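Le bras au poste de débarrassage, six semaines après

Publié le 21/12/2019

Chez Esteves, le robot est au poste de débarrassage depuis novembre. Je travaille à la plonge, côté vaisselle sale, et plusieurs lecteurs m'ont demandé ce que ça donnait.

Avant, on était trois à trier. Maintenant on est deux, et le troisième, Svyatoslav Moroz, est passé au réglage. Il a suivi une formation de quatre jours chez Bridero. Il gagne un peu plus, il finit plus tard, et il dit que ses épaules vont mieux. Les miennes aussi.

La cadence est le point qui fâche. À deux, on sortait 1 297 pièces par service, avec le bras on en est à presque 1 720. Sauf que la laveuse n'a pas changé et que les chariots s'accumulent derrière nous. On l'a signalé deux fois.

L'autre changement, c'est la simulation. Chaque nouveau geste est d'abord essayé sur l'ordinateur du bureau, avec des meubles et de la vaisselle en 3D, et Svyatoslav nous appelle pour avoir notre avis.

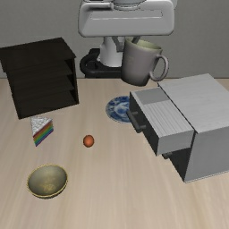

Je ne pensais pas qu'on me demanderait un jour comment j'attrape une tasse. Il a fallu que je le refasse lentement, plusieurs fois, avant de trouver les mots. Ces heures-là sont payées comme les autres, c'est écrit dans l'avenant.

Pour les horaires de janvier, on attend toujours la réponse de la direction.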